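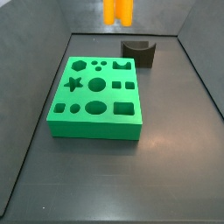
Release No. 9 | Page 1 of 2

**BRURNLOW MOVES TRAY LOADING AT CUNDHOLM PLANT TO ROBOT CELLS**

November 2019 - Brurnlow, a contract packer of molded parts and learning toys, has put two robot cells into regular service on the tray loading line at its Cundholm plant. The cells place shaped parts into matching pockets in foam trays, a task that was previously done by hand at standing benches.

Each cell is built on the Anda handling platform and was installed by the integrator Fakhoury. A two-finger gripper works from above a gray bin with sloped side walls. The fingers are orange, which makes them easy for an operator to pick out against the bin floor.

Trays used for setup carry pockets of mixed shape and size, including a star, a hexagon, a large circle and a pair of small squares. The part that set the terms for gripper approach was the arch block, a dark piece with a concave top. Its pocket is at the back right of the green setup tray and follows the same curved profile, so the part has to be turned to the correct heading before it is lowered. Dark parts on a dark gray floor also required changes to exposure settings during commissioning in June.

The line is rated at 4,000 placements per shift. Parts that the cell can't seat are left in the bin and flagged on the operator screen. The program does not force a part or retry without limit.

"Loading was repetitive wrist work, and people rotated off it as often as we could manage," said Mahmoud Younis, operations manager at Cundholm. "The same crew now runs the cells. They clear flagged parts, change over trays and sign off the first tray of each batch. Changeover is the skilled part of the job and it still takes a person."

Nine operators have completed cell training, covering safe entry, recovery from a stopped cycle, gripper finger replacement and basic recipe editing. Job grades on the line were revised to include these duties. No positions were removed as part of the installation. Manual benches remain in place for short runs and for trays that have no stored recipe.

Operators can stop a cell from either side of the guarding. Restart requires a reset at the panel - the cell will not resume when the gate is closed.

Brurnlow will review flagged-part records with Fakhoury before deciding whether to extend the cells to lidded trays.

**Contact:** Brurnlow Press Office, Cundholm plant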